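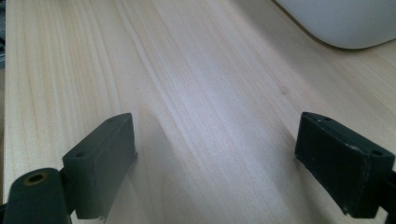
Somebody at the Vusham talk told me I should just say the word "oil" and sit back down, and that would save everyone an hour. Fair enough! I do say it eventually, it's on slide 12. But first, hi, thanks for coming, grab the seats up front, they don't bite.

(Wait for the door to close. It sticks.)

Okay so, finishing softwood tables. My first pine table I stained dark walnut, straight out of the can, no prep, and it came out like a leopard. Ask for a show of hands, who's done this? There are always a bunch. Let them groan a little.

Why it blotches: softwood drinks unevenly. The pale part of each growth ring soaks up the stain, the darker part hardly takes any, so the grain flips like a photo negative. Pass the two Cesel boards around now, NOT later, last time they came back during questions and I talked right over them.

Sanding. I used to go way too fine because it felt so nice under my hand. Then the finish just sat there on top. These days I start at 60 only if there's old varnish to get through, otherwise I skip it, and I quit at 150 for most tables. Go with the grain. Yes, even at the ends, yes, even when you're tired. Tell the Pleller story here if we're running early (the sander, the extension cord, the soup). If not, skip it.

Knots! Knots bleed. You paint a table white, you're thrilled, and by October there's a yellow circle coming up through it. Shellac first, 2 coats, and let the first one dry before you touch it. I'm going to say that twice because I never listened to it either.

Slide 12, oil. Thin coats. Wipe it on, go have a coffee, wipe off whatever's still shiny. People leave it on thick thinking it'll protect better and then they've got a sticky table for a month and the newspaper's stuck to it. And please, the rags: lay them flat outside to dry, don't ball them up in the trash. They can heat up on their own and catch fire. Slow down for this part, look up from the notes.

Water-based finish if you want to keep it pale, oil turns pine yellower. Somebody will ask about wax. Wax is lovely and it hates a hot mug, so up to you.

Money slide: the Rosales kitchen table, 85 dollars in supplies, and that includes the brush I ruined.

Questions till they kick us out. Get the Cesel boards back!!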